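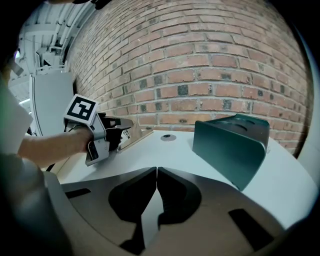

The green stand on the white table, brick wall behind.

3 min read

I've been trying to get my work table down to the things I use every day. It's a white table against a brick wall, and for most of the spring it was buried. Mail, cables, two mugs, a box of screws I moved from one end to the other whenever I needed space. In March I took everything off and only let things back on if I went looking for them.

The green stand was the first thing back. It's folded metal, a dark green with some blue in it, and it's shaped like a wedge with a sloping front. The top is flat with a round recess in it, and there's a curved lip along the back edge. I bought it from Gronero, a small shop that sells odds and ends from closed offices. Vichien Yimyam, who runs the counter, didn't know what it was made for and neither do I. He had two and I took the one with fewer scratches.

I've used it a few ways since then. Leaned on the slope, a notebook stays at a good angle for copying things out. The recess holds a roll of tape if the roll is a small one. A mug doesn't fit, and I stopped trying after I spilled coffee on a stack of receipts. I also don't put it square to the edge of the table anymore. Turned at an angle it's easier to reach from my chair, and the front corner points toward the middle where I do most of the work.

The other thing I get asked about is the small round gray fitting in the tabletop. It has a hole in the center and it came with the table. I looked into plugging it and found a pack of caps for more than I wanted to spend, so I left it alone. Small parts do find their way to it. When I'm sorting screws I put a piece of tape over the hole first.

The brick helps more than I thought it would. Red brick with darker ones mixed in is a busy background, and with a lot of stuff on the table the whole corner looked like a yard sale. With one or two things out it looks fine. I had planned to put up a shelf there. The landlord would rather I didn't drill into the mortar, so the shelf is still in its carton under the stairs.

What's left to do is flat things. Cardboard samples, sandpaper, thin offcuts, anything too stiff to roll and too floppy to stand up by itself. Right now they go in a pile and I can never get the one on the bottom. Boonmee Intarasuk at work uses an old record crate and says it's fine as long as it stays full. I may try that. I measured the space beside the table and it's 78 centimeters, so there's room for a crate and still room for my knees.

I'll do the drawers next. They're worse.

3 comments

Nneka Adeyemi
I have the same round thing in my desk! Mine is where the lamp cord goes through. Maybe yours had a lamp once?

Refilwe Msimang
Try magazine files for the sandpaper. I sort mine by grit and write the number on the front.

Floarea Ursu
Does Gronero still have the other green one? I'd use it for recipes.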